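Who Actually Pays When Fertilizer Gets Expensive?
Final project report, Food and Trade Policy seminar

I picked this topic kind of by accident. I was going to write about ocean shipping, and then I spent one afternoon in February reading farm budgets from the Plutidham valley and got completely stuck on a single line in them: nitrogen. The price had shot up so fast that some of the growers seemed to have just crossed out the old number and written a new one next to it (twice, in one case!). So I dropped shipping and went with fertilizer, and my adviser was nice about it.

My question was pretty simple. When a country depends on imported fertilizer and the price jumps, who ends up covering the difference? It could be the farmer, the government, or the person buying bread. I figured the answer would be "everybody, a little," and I was wrong about the "a little" part.

Most of my material came from the Baser Growers' Cooperative, which keeps great records and let me go through their old purchase sheets. They have 172 member farms, mostly wheat and barley with some vegetables down by the river. I also used the Brzozowska Survey, a household food spending study that one of the older students in my department pointed me to.

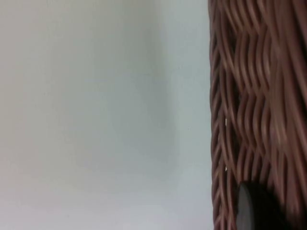 Bread was where I started on the household side, mainly because the survey asks about it in more detail than anything else. It splits store bread from bakery bread from bread made at home, and for each one it wants to know how much a family buys in a normal week and what they switch to when the price goes up. I kept picturing a woven wicker basket, reddish brown going to tan, the kind that gets passed down the table with rolls in it, and then trying to work out how much of the cost of those rolls was really natural gas. Not that much, as far as I can tell! Flour is only part of the price of a loaf, and wheat is only part of the price of flour, so a big jump in fertilizer shrinks a lot on its way to the store. That doesn't mean it disappears, though. The poorest families in the survey spend so much of their income on basic foods that even a small bump pushed something else off the list, and what they mentioned most often was fruit.

The farm side was way messier. A ton of the standard nitrogen product cost Baser members 400 before the jump and 700 at the worst point (I left everything in local currency because converting it made my tables impossible to read). I expected farmers to buy a bit less across the board. What I found in the purchase sheets was a split. The bigger farms had bought early and had somewhere to store it, so a lot of them hardly changed their orders. The small ones buy right before planting, when they have cash or can borrow it, and they got hit with the full price. 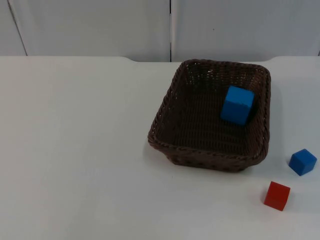 Some of the small farms cut their orders in half, and a few skipped a season entirely and planted beans. I really wanted to say what that did to harvests, but I only have good yield numbers for one year, and it was a dry year too. I can't pull the two apart. I spent almost two weeks trying, with a regression that my adviser called "optimistic," and in the end I took it out.

Then there's the government piece. The Skusudell Program was set up to pay back part of the fertilizer cost, and on paper it's generous. To get the money, though, you had to buy first and file receipts later, so it worked best for people who already had cash on hand. Around 1,459 claims were filed in its first season across the whole region. I couldn't get a breakdown by farm size, which drove me nuts, but the co-op's own notes say that many of its smaller members never applied.

If I had to give advice to whoever runs the next one of these, I'd say pay the money up front as a voucher, and get it out before planting. I read about voucher programs in a few other places and they have their own problems (people resell them, and dealers raise prices when they know vouchers are coming), so I don't want to oversell it. I still think timing matters more than the size of the payment.

Things I'd do differently: start on the data cleaning a month earlier, and ask the co-op about storage at the beginning. I only learned late in the semester that several small farms share a shed and order together, and my tables count them as separate buyers. I've marked those rows in the appendix. The spreadsheet has a tab for each crop, and the barley tab still needs its units fixed for the first two years, so please use the wheat one if you're checking my math.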